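2021年7月23日

ラドポート市は、市内の資源ごみ回収の区分を見直し、段ボールと雑紙を別々に集める方式へ切り替えると発表した。対象は中心部のデスコム地区と、川沿いのヤジー地区の計1,074世帯。これまで両地区では紙類をまとめて週1回回収していたが、今後は段ボールが毎週、雑紙が隔週となる。

市によると、両地区では通信販売の利用が増え、今年2月以降、集積所に段ボールが収まりきらない日が目立っていた。歩道にはみ出した箱が通行の妨げになるとの苦情も寄せられていたという。
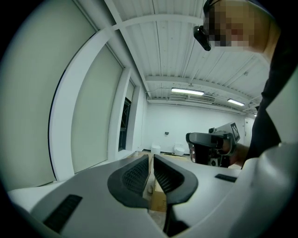
床に置かれた段ボール箱

新しい方式では、段ボールは畳んでひもで十字に縛り、回収日の朝8時までに出す。粘着テープは外す必要があるが、伝票ラベルは付けたままでも構わない。内側に防水加工のあるものや、油のしみたものは可燃ごみの扱いになる。1回に出せる量は1世帯につき6束まで。引っ越しなどでこれを超える場合は、グルモンの中間処理場へ直接持ち込むことができ、料金はかからない。

## 小物類の回収箱も設置

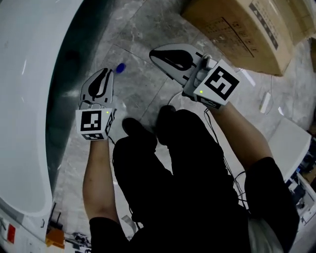 あわせて市は、ペットボトルのキャップや使用済み乾電池など、小さな資源物を入れる回収箱を両地区の公共施設に置く。設置場所はデスコム図書館とヤジー市民会館の2か所で、開館時間中であればいつでも利用できる。キャップは軽くすすいでから入れ、金属製のふたは混ぜないよう呼びかけている。乾電池は両端の電極にテープを貼って絶縁する。ボタン電池と充電式電池は受け付けず、従来どおり販売店の回収に出す。

回収された段ボールはグルモンの処理場で圧縮し、製紙会社に売却する。市は、雑紙と分けることで引き取り時の品質区分が上がるとみており、売却益は集積所の補修費に充てる。老朽化した囲いのうち、ヤジー地区の北側にあるものから順に取り換える予定だ。 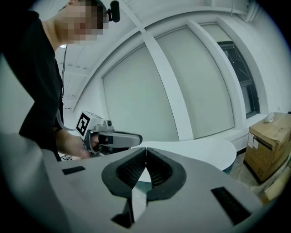

住民向けの説明会はデスコム図書館の2階集会室で開く。定員は80人で、事前の申し込みはいらない。当日来られない人のために、同じ内容の資料を市役所の窓口と両地区の郵便局に置く。新しい収集日を記したカレンダーは、来月の広報紙に折り込んで全戸に配る。

集合住宅については、管理会社を通じて専用置き場の表示を張り替える。表示が替わるまでの間は、これまでの置き場に段ボールと雑紙を分けて出せばよい。そのほかの地区の回収方法に変更はない。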